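Pre-run safety checklist, tidy-up table
Skaturum robotics club, Room 12
Filled in by Zoriana Sydorenko, February 7, 2018

Same sheet as last term, with my comments jammed in wherever there was space (sorry, my writing got away from me again). Please read the comments before you initial anything!

1. E-stop tested, both sides. OK
Pressed it, arms stopped, reset it, did it again from the other side of the room. Giltent's first-years hadn't heard the clunk before and loved it.

2. Spotter named and standing at the stop button. OK
Spotter means hands free, eyes up. No phone, no muffin.

3. Joint speed limit set to the practice profile. OK
Clasach wanted to try the quick profile. Nope, not until the April meet, and then only if we get through 6 clean runs first.

4. Cables clear of walking paths. NEEDS WORK
I'd really like this one fixed before the next session. Tape or cord covers, I'm not fussy which. There's a roll of the wide tape in locker 11, behind the old batteries. 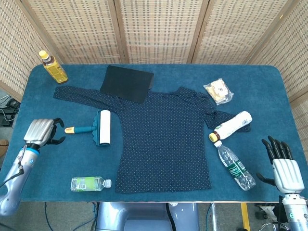

5. Objects on the table checked. OK WITH COMMENTS
My favourite item on the list, and the one everybody rushes. Every bottle cap gets a twist by hand before we power up, and that goes for the yellow one on the tall bottle at the back corner just as much as the white ones on the water bottles lying down. Liquid and motor housings don't mix, and I don't fancy writing that email to Butt in the workshop. The polka dot shirt can stay, but check it for pins and loose threads, and keep the sleeves away from the finger joints until the operator calls ready. Lint roller is fine too. Just remember the sticky end will grab fabric if you let it!

6. Grippers inspected. OK
Left side opens and closes smoothly. On the right hand I went finger by finger, then the thumb, and everything came back to rest where it should. I wiped both down while I was there.

7. Table and divider stable. OK
Gave the table a good shove, no wobble. Please don't lean on the divider panels, they're light and they will go over.

8. Long hair tied back, lanyards off, sleeves up. OK, second try
You know who you are.

9. Log opened and run number written down. OK
We're up to run 329. Write it on the sheet as well as the laptop, please, I'm tired of matching them up afterwards.

Result: cleared for slow runs only, once item 4 is sorted and initialled.

Z.S.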